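Forums > Series Lore > Villains and Factions > Stoltow Order

Print this page | E-mail this page

Why does Koltero spare the relay crew in the second arc?

Posted by gouveia_archivist

I am rewriting the motives section of the Koltero entry and cannot reconcile two episodes. In the first arc his stated goal is to drain the Skimer reservoir and use it to power the Stoltow fleet. He destroys every relay station on the way. In the second arc he reaches the last station, has the crew surrounded, and withdraws. The entry currently lists this under "Weaknesses" as mercy. That does not match anything else he does. Is there a stated reason, or only fan consensus?

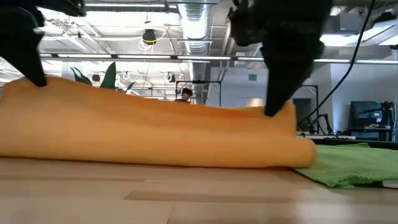
Replies (3)

Posted by relay_607

There is a stated reason, but it is easy to miss. When the Order's terms are read aloud in the throne room, one clause says the reservoir gate opens only from a crewed station. Koltero is present for that reading. By the second arc the last station is the only one standing, so killing the crew would seal the reservoir for good.

The withdrawal is therefore consistent with his goal. I would move it out of "Weaknesses" and put it under "Schemes" with this wording:

Besieging the last relay station (abandoned).
Forcing the crew to open the Skimer gate (failed).

Two cautions for the entry:

- The manga does not contain the clause. There the station is automated and he simply loses the battle. Keep the two continuities in separate sections.
- The dub translates "gate" as "weapon" in the throne room scene — this is probably where the mercy reading started. Cite the subtitled version.

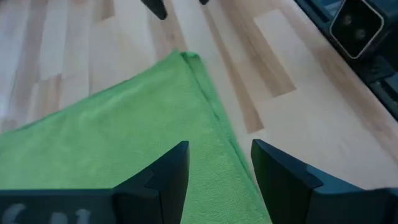
The fleet size also needs correcting. The entry gives 800 ships, a figure that comes from Koltero's own speech to the Order. The narrator says 58 in the next episode, and only 58 berths are listed on the chart in the Gouveia hangar. I would treat the larger number as a boast and note it as such.

Posted by hullbreaker

he spares them because his brother is on the crew. pretty sure it was in a flashback

Posted by stoltow_reader

The brother flashback belongs to the commander in the stage show, a different character who wears the same armor. Koltero has no family in any version I have checked.

I agree with the gate clause. I would add that he orders up to 3 attempts to bribe the crew before the siege, all off screen and mentioned by his lieutenant. That supports the view that he needed them alive. It also means "Bribery" can be added to his list of crimes, which is currently missing it.

Contact us | Copyright the site contributors | Back to top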